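Can a Machine Fold Your Sweaters Yet?

Wednesday, July 6, 2022

Readers of the Losodham Home Page keep asking me whether they should hold off on learning to fold properly, seeing as a robot will surely be doing it by November. Oh, how I wish! I have been following this for a good while now (my ironing pile gives me plenty of reason to hope), and the short answer is that you still need your own two hands, at least for anything soft.

Floors are pretty well taken care of. My little Gurard vacuum trundles around by itself and only needs the rug fringe tucked under first, and a dab of dish soap on a damp cloth keeps its wheels from slipping. Knitwear is another story altogether. A sleeve sags, stretches and bunches differently every time you pick it up, and a pair of stiff fingers has a hard time telling one layer from two.
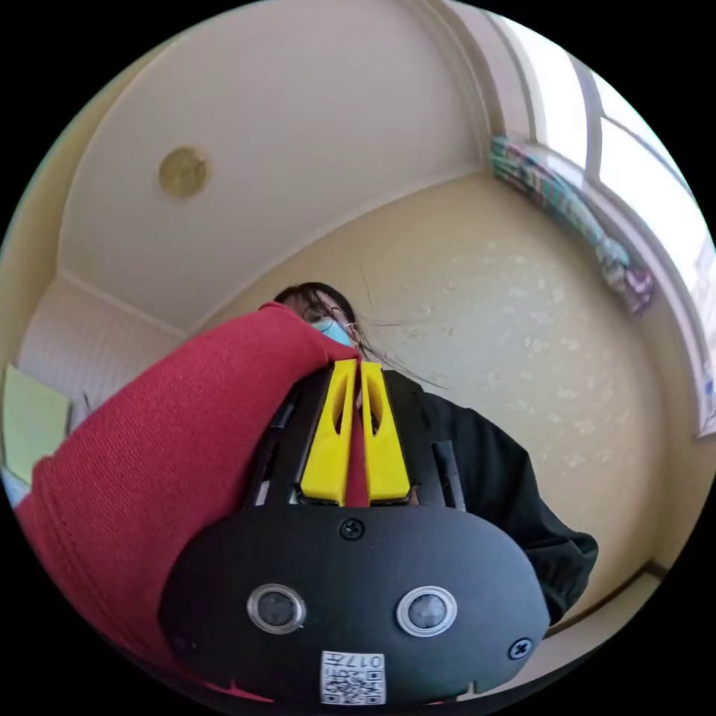 Yellow gripper fingers and a red knitted sleeve.

So for now, fold sweaters the old way. Lay them face down, bring the sleeves straight across the back, and fold up from the hem in thirds. Never hang a heavy knit by the shoulders, and if you pick one up with tongs or a reaching tool, take hold of the ribbing at the cuff, where a little pull does the least harm.

As for buying a machine, the Charpentier folding cabinet is listed at $2,788 and takes up to 34 shirts in a load, but the leaflet rules out wool, and you have to clip each shirt in yourself! I would put the money toward a good drying rack and a few cedar blocks, and have another look next year.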